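Marking simulated runs – what counts as a clean floor line?

pedestal_pete
We're writing house rules for renders that go in the Ledonwood work instructions. My draft: tape line stays visible on both sides of the table, nothing stored across it, loose tools off the tabletop before any pick. 17 rules so far, too many probly.
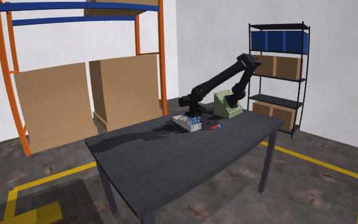
Arm at the tray, red and blue tools beside it

Werkov77
Rule 3 fails right there then. Tools next to the tray. Either move them or drop the rule.

nluong
Disagree, keep the rule, fix the model. People copy what they see. Same goes for the idle pose – gripper hanging over the table with nothing in it is fine by me, but say so in writing. Ours at Katona says park clear of the work area.

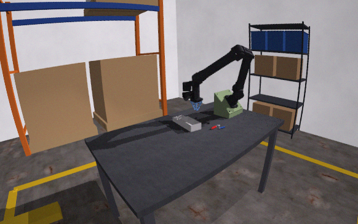 Re: camera height

pedestal_pete
Next one. Want a high view as standard so the tape shows. Downside, wrist hides half the tray.
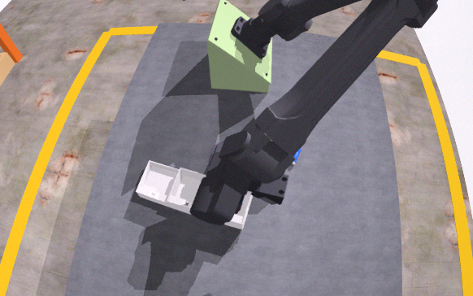 Nhàn Lương
So ask for two views. One high for the tape, one low for the gripper. I woudn't sign off a pick step from the high one alone, you can't see the fingers.

Werkov77
Two views times 54 steps, no thanks. Who's rendering all that?? Rilludo takes 20 min a step on my machine.

Nhàn Lương
Only the pick steps. And put the tape rule first, it's the one

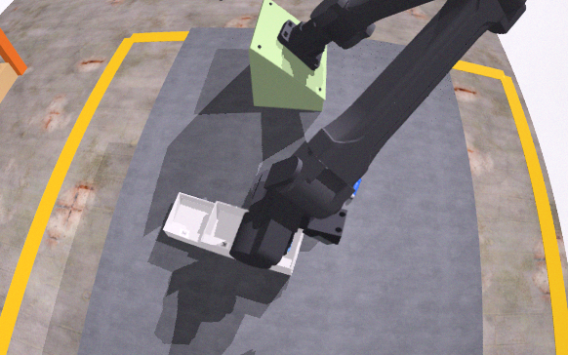 that gets checked on the walkround. Pose and tools can go under it.

pedestal_pete
ok. Tape first, two views for picks, tools rule stays. New draft up in October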